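Der Stuhl im Sprechzimmer

Wer mit hohem Gewicht zum Arzt geht, bekommt oft eine Diät empfohlen, bevor die eigentliche Beschwerde untersucht ist. Eine Hausarztpraxis versucht es anders und hat dafür mit den Möbeln angefangen.

Im Wartezimmer der Gemeinschaftspraxis Sampaio stehen seit Januar keine Stühle mit Armlehnen mehr. Stattdessen gibt es breite Bänke, zwei Hocker und einen Sessel, der nach Angaben des Herstellers auch schwere Menschen trägt. Die alten Stühle hat Sérgio Rebelo, einer der beiden Ärzte, in den Keller gestellt. »Ich habe jahrelang nicht bemerkt, dass manche Patienten bei uns stehen«, erzählt er. »Ich dachte, sie stehen gern.«

Die Blutdruckmessung war das nächste Thema. Eine Manschette, die zu schmal für den Oberarm ist, liefert zu hohe Werte. In der Praxis lag die große Manschette zwar in einer Schublade, benutzt wurde sie aber nur, wenn die normale gar nicht mehr zuging. Heute hängen beide Größen neben jeder Liege, dazu eine dritte für sehr schmale Arme. Rebelo hat bei mehreren Patienten die Dosis der Blutdruckmittel gesenkt, nachdem mit der passenden Manschette neu gemessen worden war.

Salvador Baptista ist 43 Jahre alt und kommt seit dem Frühjahr in die Praxis. Er arbeitet in der Disposition einer Spedition und wiegt, wie er sagt, seit der Schulzeit mehr, als in den Tabellen vorgesehen ist. Zuvor war er lange bei keinem Arzt. Der letzte Besuch galt einem schmerzenden Knie. Baptista hatte sich beim Aussteigen aus dem Auto verdreht und konnte die Treppe nicht mehr richtig hinuntergehen.

»Ich kam mit einem Knie und ging mit einem Ernährungsplan«, sagt er. Das Knie sei im Sitzen kurz angeschaut worden, durch die Hose. Ein Bild wurde nicht gemacht, Physiotherapie nicht verschrieben. Der Meniskusriss wurde erst festgestellt, als Baptista ein Jahr später wegen derselben Beschwerden in einer Notaufnahme saß.

Fälle wie diesen kennen Beratungsstellen für Patienten gut. Die Betroffenen schildern meist ähnliche Abläufe: Das Gewicht wird zu Beginn des Gesprächs erhoben, oft auf einer Waage im Flur, und bestimmt dann den Rest der Unterhaltung. Husten, Rückenschmerzen, Müdigkeit und Hautausschlag landen bei derselben Empfehlung. Viele schieben den nächsten Termin hinaus oder lassen ihn ganz ausfallen, auch Vorsorgeuntersuchungen.

Der Verein Gerine, der sich für eine Behandlung ohne Gewichtsstigma einsetzt, hat Patientinnen und Patienten dazu schriftlich befragt. 1534 Bögen kamen zurück. Repräsentativ ist die Erhebung nicht, das steht auf der ersten Seite des Berichts. Wer einen solchen Bogen ausfüllt, hat vermutlich etwas zu erzählen. Aufschlussreich sind vor allem die Freitextfelder. Dort geht es selten um offene Beleidigungen. Häufiger steht da, dass ein Untersuchungskittel nicht passte und kein anderer geholt wurde. Oder dass die Ärztin auf den Bildschirm sah, als sie nach dem Essen fragte, und die Antwort nicht aufschrieb.

Aus den Rückmeldungen hat der Verein eine Fortbildung entwickelt. Sie heißt Onell, dauert einen Nachmittag und richtet sich an ganze Praxisteams, also auch an die Mitarbeitenden am Empfang. Geübt werden Gespräche. Eine Person spielt den Patienten und bringt ein alltägliches Anliegen mit, die andere muss es bis zum Ende klären, ohne das Gewicht von sich aus anzusprechen. Das fällt den meisten schwerer, als sie erwartet hatten. Rebelo hat es im ersten Durchgang keine drei Minuten geschafft. Sein Übungspatient hatte Ohrenschmerzen.

Ganz aus dem Gespräch verschwinden soll das Thema nicht. Für die Dosierung mancher Medikamente und für die Planung einer Narkose muss das Gewicht bekannt sein, bei einer Herzschwäche kann eine schnelle Zunahme ein Warnzeichen sein. In der Praxis Sampaio wird in solchen Fällen gewogen, in einem eigenen Raum und nach einer kurzen Begründung. Wer die Zahl nicht sehen möchte, stellt sich rückwärts auf die Waage. Alle anderen werden gefragt, ob sie über ihr Gewicht sprechen wollen. Einige wollen das durchaus, und dann nimmt sich Rebelo die Zeit dafür.

Unter Kollegen ist das umstritten. Ein Einwand lautet, man verschweige den Patienten ein Risiko. Rebelo hält ihn für ernst zu nehmen, aber nicht für überzeugend. Er habe noch keinen dicken Menschen behandelt, dem sein Gewicht unbekannt gewesen sei, sagt er. Blutzucker, Blutfette und Blutdruck bespreche er weiterhin mit jedem, und zwar mit denselben Worten. Ein anderer Einwand betrifft die Zeit. Ein Erstgespräch dauert in der Praxis jetzt rund 20 Minuten, und abgerechnet werden kann davon nur ein Teil. Die Praxis gleicht das bislang über kürzere Kontrolltermine aus. Ob das auf Dauer geht, wissen die beiden Ärzte nicht.
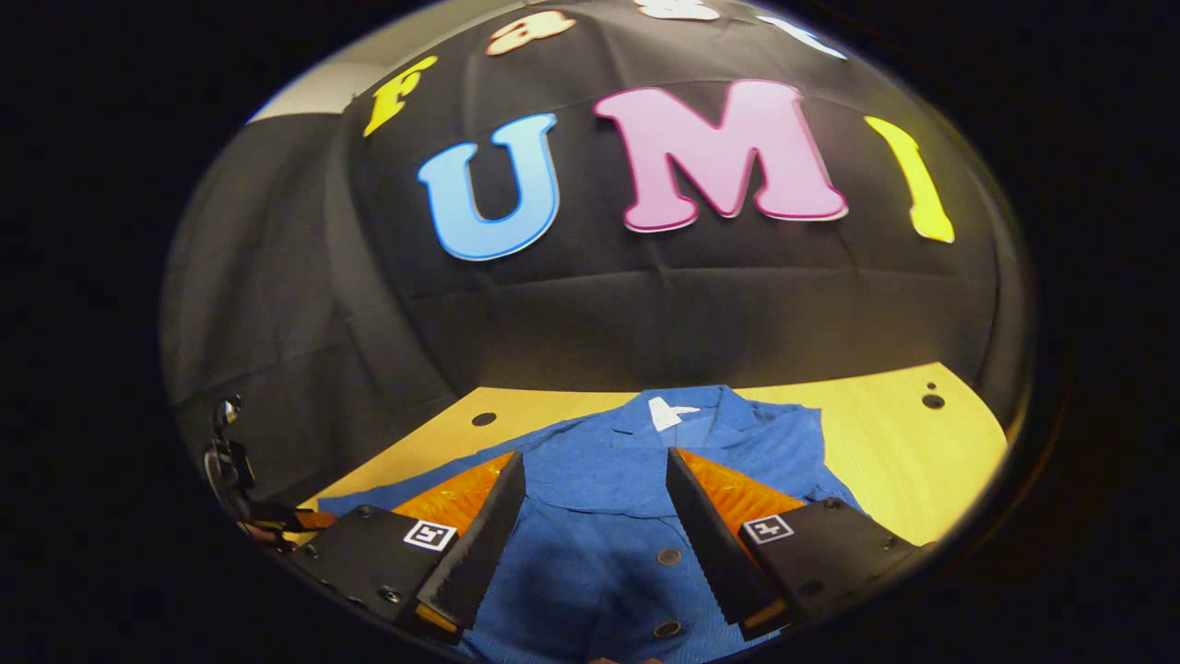
Bunte Buchstaben auf schwarzem Stoff, davor ein blaues Hemd auf dem Tisch.

Baptista ist inzwischen am Knie operiert. Vor dem Eingriff hatte er sich auf einen Streit eingestellt und eine Liste mit Argumenten geschrieben, die er dann nicht brauchte. Der Anästhesist fragte nach seinem Schlaf, nach Medikamenten und nach früheren Narkosen, das Gewicht trug er ohne Bemerkung ein. Heute geht Baptista wieder schwimmen, meistens früh, wenn das Becken noch leer ist. Abgenommen hat er dabei nicht. Seine Blutdruckwerte sind besser geworden, die Treppe geht er ohne Geländer.

Im Netz schreibt er darüber, in einem Forum namens Bolladness, das vor allem aus Erfahrungsberichten und Adressen besteht. Dort sammeln Mitglieder, welche Praxen passende Liegen haben, wo man nicht im Flur gewogen wird und welches Labor auch bei kräftigen Armen geduldig nach der Vene sucht. Die Einträge sind knapp und manchmal veraltet. Baptista pflegt die Liste für seine Region und ruft ab und zu in den Praxen an. Am Telefon fragt er dann nach Stühlen ohne Armlehnen. Die meisten am Empfang müssen erst nachsehen gehen.

In der Praxis Sampaio steht als Nächstes die Liege im zweiten Behandlungszimmer an. Sie lässt sich nicht weit genug absenken, was auch ältere Patienten stört. Ein Angebot für eine neue liegt vor, ist aber teurer als gedacht. Bis darüber entschieden ist, legt der Empfang Termine, bei denen im Liegen untersucht wird, möglichst in Zimmer eins.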